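Home | Working Papers | Data | Authors | Contact
Print this page | E-mail this paper

4. Inventories and the household saving residual

The saving rate of households is rarely measured. It is what remains once everything else has been subtracted from something larger, and it inherits the sins of both. Our concern in this section is one of the less glamorous of those sins, the treatment of stocks held by very small unincorporated firms.

In the national accounts the sole proprietor lives inside the household sector. If she buys goods in March and sells them in the fall, the unsold goods are investment and the household is, on paper, thrifty. If the statistician misses the stock, the same purchase looks like consumption and the household is on a spree. Nothing about the household has changed except its reputation.

We surveyed 1,998 proprietors in the towns of Astell and Dumlao, all selling household wares or hardware, and asked each for the value of goods on hand at the start and end of the quarter. Of these, 39 percent gave the same figure twice. Some may have had a very steady quarter. We suspect a fair number had a very steady pencil. Dropping the identical answers raises measured inventory investment by 19 percent, and household net lending falls by the same dollar amount, as it must, the identity being indifferent to our feelings.

The correction matters most for cheap goods bought in bulk. A proprietor with one expensive machine in the back knows what it cost. A proprietor with shelves of small items, of the sort in Figure 3, tends to value them at whatever she paid last, or at whatever she hopes to get, and the two can differ by a good deal when prices are moving.
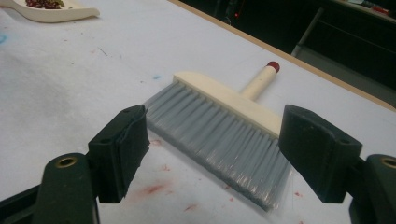

Figure 3. A brush.

Cremilda Frota, commenting on an earlier draft, objected that we had the sign of the bias wrong for any quarter in which wholesale prices fell, and that a trader who repeats her old figure may be closer to replacement cost than one who dutifully recalculates from stale invoices. We accept the first point. On the second, we reran the estimates with the Vavetti price series in place of reported cost, and the gap narrowed in Dumlao but hardly moved in Astell. The Skekus series, which covers fewer goods, gave an answer in between, and we report it in the appendix for readers who enjoy that sort of thing.

Valuation aside, there is the matter of timing. About 60 of the proprietors closed their books on the last Saturday of the quarter, and goods delivered the following week appear in neither period. We assign them to the later quarter.

Previous section | Next section | References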